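Die Vorgabe stand auf einem Blatt neben der Tür: Handschuh anlegen, Marker prüfen, Kabel frei führen, Platz einnehmen. Lemlem Mersha kannte sie auswendig. Vor dem Umbau hatte sie bei Quintana in der Kommissionierung gearbeitet, Schicht zwei, Obst und Haushaltswaren gemischt. Seit Januar hieß ihre Stelle »Referenzkraft Greifen«. Der Lohn war gleich geblieben, die Pausen waren länger geworden.

Das System hieß Briltska. Es sollte lernen, wie eine Hand eine Birne nimmt, ohne sie zu drücken, und wie sie eine Banane nimmt, die nie zweimal gleich liegt. Das Soll betrug 228 Griffe pro Schicht. Ein Griff galt als vollständig, wenn Anfahrt, Schluss, Anheben und Ablage lückenlos aufgezeichnet waren. Brach das Signal ab, verfiel der Griff und wurde wiederholt.

»Nicht so schnell«, sagte Gadisa Hailu über die Sprechanlage. »Sie greifen wie im Lager.«

»Ich habe zwölf Jahre im Lager gegriffen.«

»Ich weiß. Das Modell übernimmt das sonst.«

Sie griff langsamer.

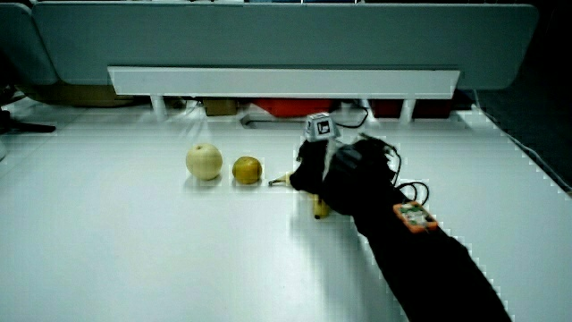
Warum zeichnet man die Griffe eines Menschen auf, wenn die Maschine später selbst greifen soll?

Weil sich Kraft und Anfahrtswinkel bei weicher Ware schlecht von Hand programmieren lassen; die Aufzeichnung liefert dem Modell brauchbare Beispiele.

So stand es im Merkblatt, das Quintana an alle Beschäftigten verteilt hatte, Seite 2. Auf Seite 3 stand, was mit den Beschäftigten geschah. Die Seite war kürzer.

In der Halle lief Briltska bereits an einer Linie. Godelieve Verbeke, die dort früher Kisten gepackt hatte, saß nun vor einem Monitor und gab Fälle frei, die das System nicht entscheiden konnte. Am Anfang waren es 20 in der Stunde, im März noch zwei. Die Zeit dazwischen war im Schichtplan als »Bereitschaft, sitzend« eingetragen. Verbeke hatte beantragt, währenddessen stehen zu dürfen. Der Antrag lag bei der Werkleitung in Teltilar.

Mersha besuchte sie in der Mittagspause. Sie sahen der Linie zu. Der Arm fuhr eine Birne an, hielt kurz inne, kippte den Greifer leicht nach links und schloss ihn.

»Das bist du«, sagte Verbeke.

»Das ist das Handgelenk. Ich habe es mir einmal verstaucht. Seitdem kippe ich.«

»Sieht gut aus.«

Mersha meldete die Sache Hailu. Er rief die Kurven auf und fand die Abweichung, vier Grad, in allen ihren Datensätzen. Die Ablage war dadurch etwas langsamer, die Druckstellen lagen unter dem Grenzwert. Er schrieb »unkritisch« in das Protokoll und ließ die vier Grad stehen.

Nach der Pause war der zweite Satz Ware an der Reihe, Flaschen, Becher und Dosen. Mersha setzte sich an den Tisch und wartete auf die Freigabe.
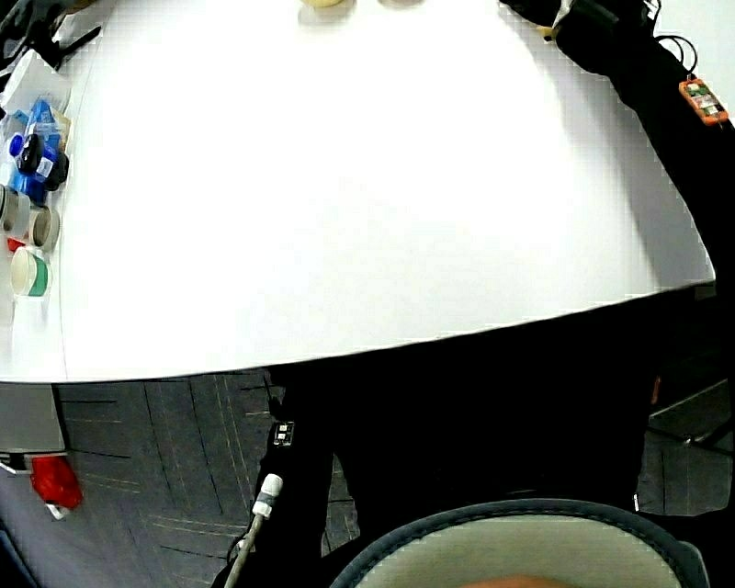
Haushaltswaren am linken Tischrand, Sensorplatine am Ärmel.

»Freigabe«, sagte Hailu.

Sie legte die Hand auf die Tischplatte, wie es das Blatt für den Nullabgleich verlangte. Der Abgleich dauerte einen Atemzug. Dann nahm sie die blaue Flasche, hob sie an, stellte sie ab und merkte, dass sie gekippt hatte.

»Wiederholen?«, fragte sie.

In der Sprechanlage rauschte es.

»Nein«, sagte Hailu. »Weiter mit der nächsten.«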